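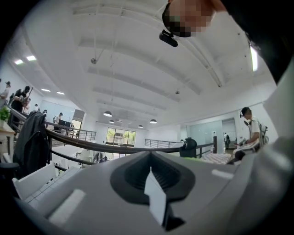

The ceiling of our office, with the dome lamps at the far end

Pendant lamps over open office with mezzanine -- how to reduce glare?

Posted by Sebastián Toledo, December 2025

Hello to all. Our office is one big white room with a mezzanine. The ceiling is white too, with broad white beams that make a curve. We have rectangular lights recessed in the ceiling, and toward the far end there are four dome lamps, dark on top and bright under. From the upper level it is fine. But when I sit downstairs and lean back in my chair, I look directly into the bright part, and after lunch my eyes are tired.

I am allowed to propose a change if it is cheap. Should I ask for weaker bulbs, or for the lamps to hang lower? Also I don't know how a person can reach them for cleaning. The last time was in August, before I joined.

Ettore Grasso

I had the same problem in a smaller place. Please do not lower them before you try the bulb. A lower lamp gives a smaller circle of light, and the people at the side will complain that they are in the dark. First look if your lamps accept a diffuser, a white disc which closes the bottom of the dome. We bought ours from Stanon and the difference was big. You lose a little light, but with a white ceiling and the recessed lights on, you will not miss it.

Check also the color of the bulbs. If the domes are warm and the recessed ones are cold, the eye works more. I would make all of them the same.

For the cleaning, never lean over the mezzanine railing with a duster on a stick. Somebody in our building did this and the head of the duster fell on a desk. Ask for a person with a proper platform, and change all the bulbs on the same visit.

Primo Vitale

Just turn your desk.

Fulgencio Mateos

I agree with Ettore about the diffuser. One thing to add: ask if the dome lamps are on their own switch. In our office they were, and we kept them off until 4 in the afternoon -- it cost nothing. If they share a switch with the recessed lights, an electrician can separate them, but get the price in writing first.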